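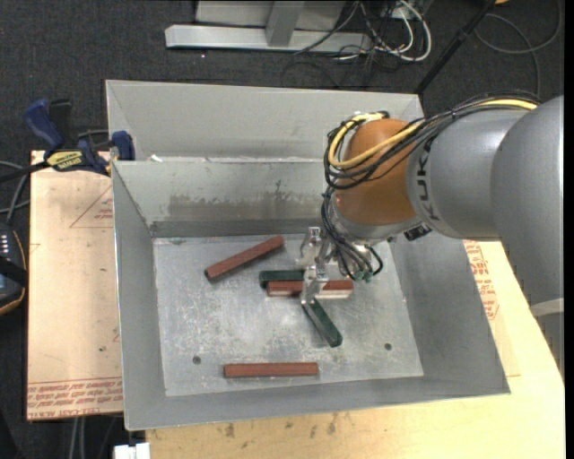 ## Jail phone bill, round two

Quick one, on my lunch break. The county phone rate bill got out of committee last night, 12 to 3. Didn't expect that. Caps calls from the Benbridge jail at 50 cents for a whole call, no connection fee.

Randa Farah testified again. Her brother was in there since January, she was paying some 60 dollars a week just to talk to him. Room went quiet.

Still no word on visting hours. Or the mail scanning thing. Floor vote next, no date yet. Call your rep, mine picks up before ten.

More tonight if teh kids sleep.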